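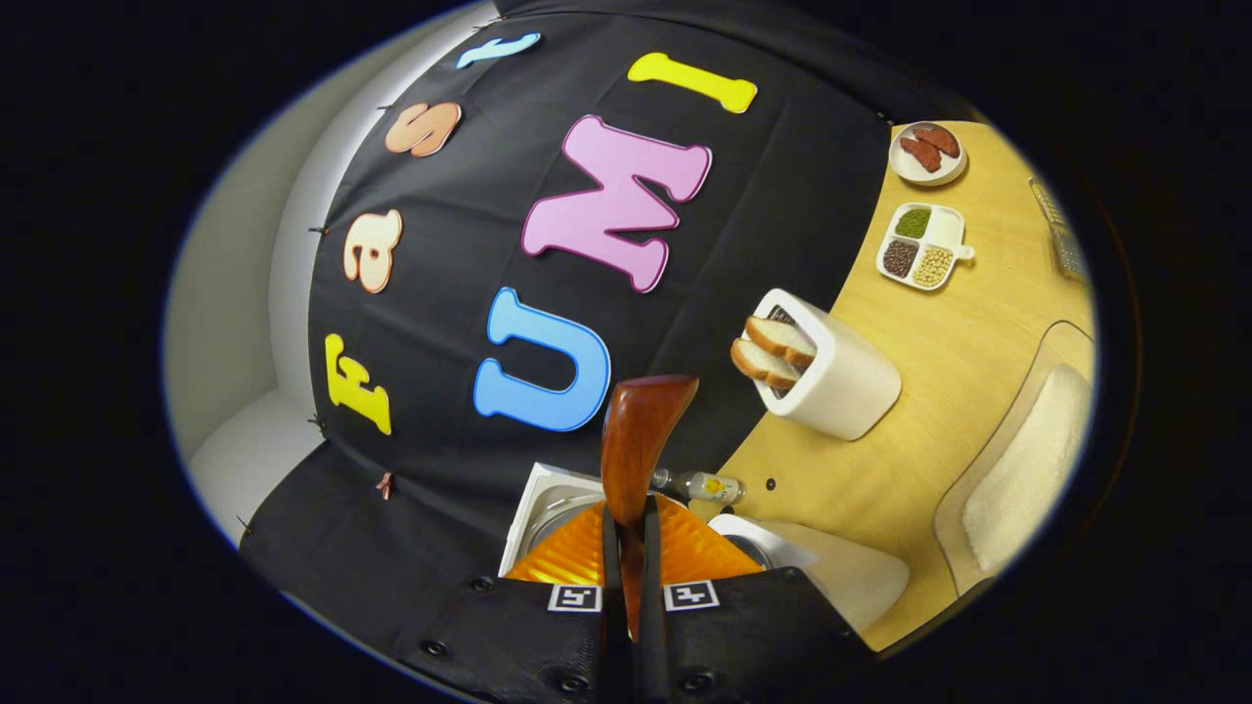

Noémie Rey
Schreibt in der Werkstatt Rutar über Greifer, Kabel und andere Dinge, die klemmen

Handgreifer mit Kamera einrichten, Teil 2: vom Zusammenbau bis zur ersten brauchbaren Aufnahme

Wer Teil 1 überlebt hat, besitzt jetzt einen Handgreifer mit zwei Fingern, eine Kamera mit Fischaugenobjektiv und vermutlich eine Schraube zu viel. Legt sie in eine Dose. Sie wird im September gebraucht, wenn ihr sie nicht mehr findet.

Was ihr braucht
Den fertig montierten Greifer
Zwei ausgedruckte Marker, matt
Doppelseitiges Klebeband, dünn
Einen Tisch, den euch für einen Nachmittag niemand streitig macht
Küchenkram nach Geschmack

1. Marker aufkleben
Auf jeden Finger kommt ein schwarz-weißer Marker, möglichst gerade und mit der bedruckten Seite zur Kamera. Letzteres klingt überflüssig. Ich habe es trotzdem einmal falsch gemacht und danach einen Abend lang die Software beschimpft. Glänzendes Papier taugt nichts, bei Deckenlicht wird aus dem Marker ein weißer Fleck.

2. Finger prüfen
Greifer ganz öffnen, ganz schließen, wiederholen. Ich mache das 50 Mal, Yannick Arnaud macht es zweimal und hat auch Aufnahmen. Schleift ein Finger, die Führung lösen und neu ausrichten. Feilen erst, wenn alles andere versucht wurde.

3. Tisch und Hintergrund
Ein schwarzes Tuch schluckt Reflexe und gibt dem Bild Ruhe. Mit Klammern am Rand festmachen, sonst wandert es. Auf unserem stecken Schaumbuchstaben: FastUMI, quer über den Stoff und in Farben, die man sonst aus dem Kindergarten kennt. Technisch notwendig ist davon kein einziger. Huguette Picard findet, ein Projekt brauche ein Schild, und Huguette hat den Schlüssel zum Materialschrank.

Dazu kommen Dinge, die man greifen kann. Bei uns sind das ein weißer Toaster mit zwei Scheiben Brot, ein Schälchen mit zwei Scheiben Wurst und ein Tablett mit drei Fächern voller Bohnen. Für den Anfang nehmt ihr etwas mit Stiel. Der braune Holzgriff zwischen den Fingern ist dankbar: lang genug, dass man ihn auch mit schlechtem Augenmaß erwischt. Bohnen hebt ihr euch für Tage auf, an denen ihr zu gute Laune habt.

4. Belichtung festlegen
Automatik aus. Verschlusszeit auf 1/200, die Empfindlichkeit danach so einstellen, dass die Marker auch im Schatten der Finger noch Kontrast haben. Schwarzes Tuch plus Automatik ergibt einen überstrahlten Toaster.

5. Probeaufnahme
Greifen, anheben, kurz halten, ablegen. Langsam. Danach im Protokoll nachsehen, in wie vielen Bildern beide Marker erkannt wurden. Mein erster brauchbarer Durchlauf hatte 1515 Bilder, in 193 davon fehlte mindestens ein Marker. Fast immer war mein Daumen schuld.

Wenn es nicht klappt
Marker flackern: Klebeband zu dick, Kante steht hoch.
Nur ein Marker wird gefunden: Objektiv putzen. Doch, wirklich.
Alles wird gefunden, die Öffnungsweite stimmt trotzdem nicht: Schritt 2 wiederholen, diesmal ohne Yannick.

Teil 3 behandelt die Kalibrierung. Bis dahin bitte das Brot nicht essen.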